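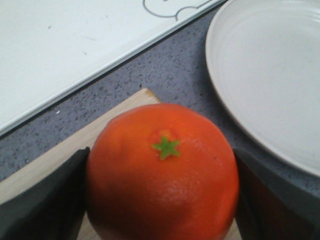

Progress report to the Nestmont fund: teaching kitchen tasks by demonstration

By Iida Lahtinen, Makunard workshop
March

Print this page | E-mail this page

Dear Henryk,

I'm very pleased to be writing this one. When we last reported we had a rig that worked on good days and a pile of recordings we didn't fully trust. We now have 703 demonstrations that we do trust, a way of collecting more at a decent pace, and four people who can drive the arm well enough to teach it something (five if you count me, and Remzi doesn't).

What we have been recording

All the work this quarter has been on the fruit task. A person steers the arm by remote control, closes the two fingers on a piece of fruit, lifts it and sets it down on a plate. It sounds small, and I can tell you it is a lovely task to work on! Citrus fruit is round, so it rolls if one finger arrives first. It comes in slightly different sizes. The peel gives a little under pressure, and a driver who squeezes too hard leaves a mark.

We started with the fruit on a bare counter and moved on to having a cutting board, a plate and a tray close by, as there would be in a real kitchen. The edge of the board is the awkward part. If the driver comes in too low, the fingertips catch it and the arm stops. Zdenka Dervishi worked out that it is far easier to come down from straight above and close slowly over the last bit, and everyone now drives it her way. Her recordings are also the smoothest we have, and I've asked her to write the driving notes for new people.

By hand or by remote

You asked in your last letter whether we still move the arm by hand. Yes, for some things. Taking hold of the arm and pushing it through the motion is quick to learn, and Tincuța Husar recorded 114 demonstrations that way in the early weeks. The trouble is the wrist camera: hands and sleeves kept getting into the view, and the trained model won't have those to go by later on. Remote driving takes longer to learn, but what the camera records is much closer to what the model gets when it runs by itself. We still use hand guiding to set start positions and to show visitors how the joints move. They love it.

Only the remote recordings are included in the 703.

Sorting the recordings

We recorded 1814 attempts by remote in total, so the share we keep is lower than I would like. Most of the rejected ones are from the first month, when all of us were learning. Remzi Bayram goes through each recording and throws out those with long pauses, dropped fruit or a bumped plate. He has started keeping a separate folder of attempts where the driver made a slip and then recovered, and we'd like to train on those as well. I think this is the most interesting thing to come out of the quarter.

First trials without a driver

We have trained one model, called Villa, on the kept recordings. In 200 trials it picked up the fruit and placed it on the plate a little over half the time. It does best when the fruit sits well inside the board and worst when it is right up against the plate, where one finger has very little space. I was in the room for the first good run, and there was cheering.

Money and equipment

Spending is in line with the plan. The larger item was the spare pair of fingers from Vustidley, which arrived late but fitted first time. We have underspent on travel and would like your agreement to put that towards a second set of controls, so that Tincuța can train new drivers while Zdenka is recording. The cost sheet is attached separately.

Next quarter

We'll record more attempts with the fruit close to the plate, and with softer fruit (plums, if we can get decent ones). Remzi will finish sorting the slip-and-recover folder and we'll train a second model with it included. After that I'd like to try the task under evening lighting, which we have avoided so far.

You would be very welcome to come and have a go on the controls. Mornings before eleven are best, as the arm is free then.

With warm thanks,
Iida Lahtinen

Last updated: March, 4.15 pm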